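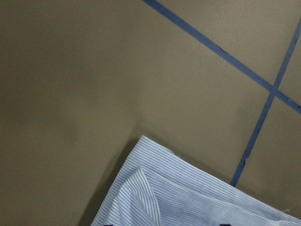 1. Shirt Folding Station, Status at 12 October 2019

The folding station at the Clullen finishing room is in its second phase. Two robot arms are being set up to fold dress shirts, work that staff have until now done by hand. In the first phase, 251 shirts were processed under the supervision of Mitsuko Sasaki. 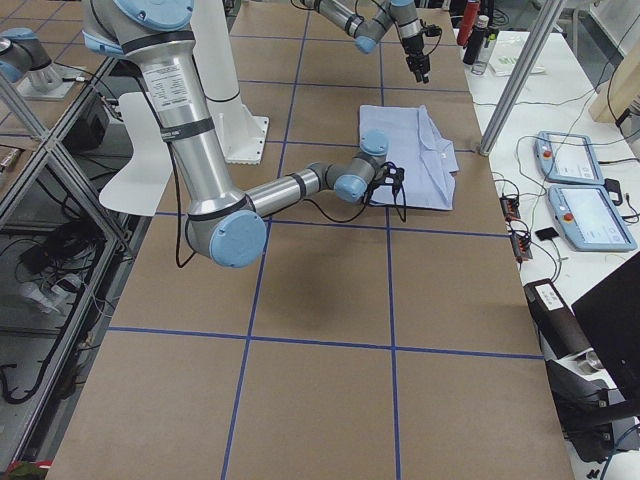

Staff duties have changed more than headcount. Four folders have been retrained as station operators, and no positions have been cut. Each operator learns to use the teach pendants kept on the side table, with the red stop button covered first. Huệ Lại reports less wrist strain among the group – though some miss the steady pace of hand work.

2. Next Period

Training for the remaining folders begins in November. Pentti Heinonen will submit revised job descriptions for approval before then.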